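Saithong Robotics Club: Our Bin Picking Gallery

Welcome, everyone, and thank you for stopping by! Our club at Grakdale has spent this term on one stubborn problem – getting an arm to reach into a bin of household odds and ends and come out holding just one of them. Wichai Wiriya looks after the arm side of things and Siriporn Luangrath keeps us all honest about the software, and between them they have been very patient with the rest of us.

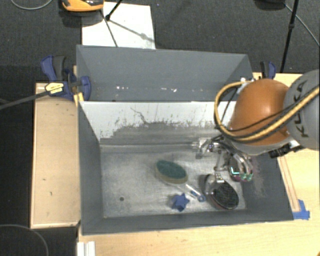

3 min read · 543 words with notes

The KUKA arm reaching down into the big gray bin, with two brushes, a little blue star and a slim white and blue handle to choose from. I have a soft spot for the star, small as it is, and I always root for it.

Siriporn calls this set of objects Sidum, and the name has stuck. Brushes are a favorite topic at our table, as bristles and a smooth back ask for quite different grips – come and argue with us about it! We meet until late in June, and new members are welcome at any point in the term.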